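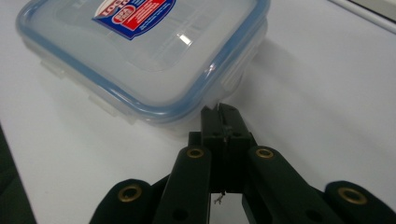 Gavus Manipulation Data Team

The people who collect data for Gavus start at 8 in the morning, and the first hour is mostly setup. Cables are checked, the tabletop is wiped down, and somebody puts the props back where the task sheet says they should be. After that the work is the same short job, done over and over, with small changes each time. One of those jobs this spring has been a plastic food container and a wire shelf.

The task is written on the sheet in one line: pick the container up from the table and put it on the shelf. A person would do it without thinking. A machine that has never handled a container has to be shown, and the showing is done with a gripper that a person holds and works by hand. A small camera on the tool records what the tool sees as it moves in. No robot arm is needed for this part, and that is the reason the team works this way. A trained collector with a hand-held tool can get through far more attempts in a morning than the same person steering an arm from a control desk.

By the end of April the container task had 1,038 accepted recordings. The target is 2,000. Each one is called an episode, and each begins with the container somewhere on the table and finishes when it has been let go and the hands have backed away.

The hard part is keeping the episodes from being too much alike. Early on, collectors tended to set the container down in the same place every time, squared up with the table, because that is what people do with a box. The model trained on those first episodes did well when the box was straight and badly when it was turned. The sheet now gives a starting position and an angle for each attempt, drawn at random the night before. Some starts put a corner toward the gripper, which makes for an awkward approach. Clear plastic adds to the trouble. Overhead light bounces off a lid and moves as the camera moves, so the same container can look quite different from one second to the next. 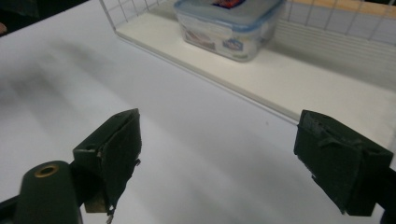

Collectors also have to watch their own speed. The software that turns a recording into training examples works out where the tool was at every moment, and it loses track if the tool is jerked. Going too slowly is a problem as well, as the model picks up the hesitation along with everything else. New collectors spend their first two days making episodes that will be thrown away, just to find a pace. Most settle into one that feels a little slower than natural.

The tools take a beating. Gripper fingers close on hard edges all day, and anything that covers them gets scuffed and starts to lift. The team's rule is to keep going until a finger no longer holds well, then change the pair and make a note in the log. There was some debate over whether worn fingers should be used at all. The view that won was that a robot out in a warehouse or a kitchen will have worn fingers too, and the model may as well see them.

Review takes place in the afternoon at the Velley office, two floors up. Every episode is played back at double speed and marked as kept, cut, or rejected. Cut means the recording is good but has extra at one end, such as a collector waiting for a signal to begin. Rejected covers drops, bumps against the shelf, and any attempt where the container was nudged into place after being released. In the latest batch 199 episodes were recorded and 159 were kept. The team considers that a fair result for a task with an opening to aim for. Plain tabletop tasks do better.

Rejected episodes are stored separately. Lunde, the group inside Gavus that trains the models, has asked for them to be kept with a short note on what went wrong. A drop with a note attached can be used to teach a system what a bad grasp looks like before the object falls. Writing the notes is slow, and the collectors would like a menu of reasons to choose from. One is being built.

The shelf brings its own set of choices. A container can go on the top panel, where there is plenty of room, or into the space underneath, where the tool has to come in level and the hands have to stay clear of the wires. The sheet calls for both. It also calls for the reverse, taking the container off the shelf and putting it back on the table, which gives the model a second task for very little extra effort – the props are already out, and one attempt ends where the next can begin. 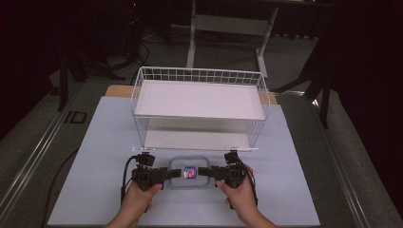
Both hands on the gripper, with a container lid between the jaws and the wire shelf just behind.

Some recordings are also made from a second viewpoint, higher up and farther back. The tool camera shows contact well but can miss where the shelf is until late in the movement. The wider view fills that in. Lining up the two recordings in time was a headache for most of the winter, and a batch had to be redone after the clocks drifted apart. Collectors now tap the jaws together twice at the start of each run, and the software matches the taps.

What the episodes are worth will be known once the model is tried on a real arm. That happens at Aller, the company's test site, where the same model of shelf has been set up on a different table under different lights. The first trial used a container the model had been trained on. The next will use one it hasn't seen, with a lid of another color and no label. Until then the collecting goes on, and the sheet for the coming week adds a second container to the table, placed close enough to get in the way.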